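Lab notebook, kitchen bench
16 February 2018

Open day. Doors at 2, visitors from Prusia and two people from Jastine who had asked for "something with food in it." Marwan Masri promised them food in November and has since moved to procurement.

Morning spent on finger wraps. Sawsan wants the grip pad question settled before anybody orders another batch from Rawashdeh, so no swapping wraps in the middle of a block, and write down which fingers are on BEFORE the block starts. (Ayman, this is you.) Gripper closed and opened 20 times over the counter on the microwave side, then home.
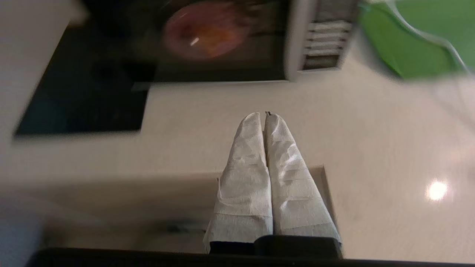

Wrapped fingers, microwave side of the counter. Glare at right is the overhead light.

Glare is still my chief enemy. The counter is glossy, the cooktop is glossier, and the segmentation thinks every ceiling light is a small important object. Tài Lò suggests turning the lights off. Visitors generally like to see what they came to see, so I've put that one down as a maybe. Threshold is at 1314 for now, don't touch it without telling me.

Second thing for the list is the approach to the counter edge. Coming in low, the planner treats the rounded front as if it were square and stops short. 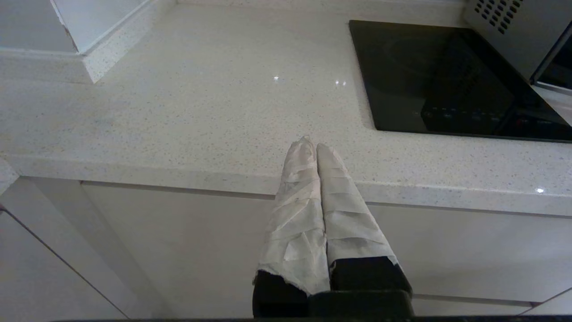

I've padded the margin in the config and called it a fix. Blair Semple calls it a fudge and wants the real edge profile measured. Fair. Blair may measure it.

Demo itself: fries, on the lavender plate. The Pundance script was used for the talking part and it is still far too long — one of the Jastine people asked whether the arm was waiting for me to finish. Best question of the day: "Does it know they're fries?" I said it knows they're long. Somebody wrote that down.

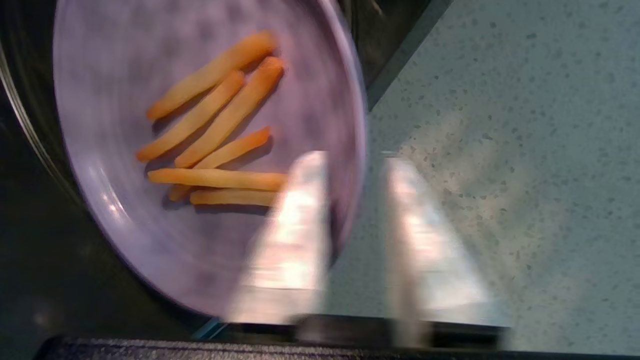
Fries on the plate, fingers at the rim. Blurred, arm moving.

To do:
- cut the script by half
- exposure sweep, lights on, both sides of the cooktop
- log speed was set to 3000 all afternoon, check whether the disk survived
- ask Sawsan if the Prusia people want the wrap notes or were being polite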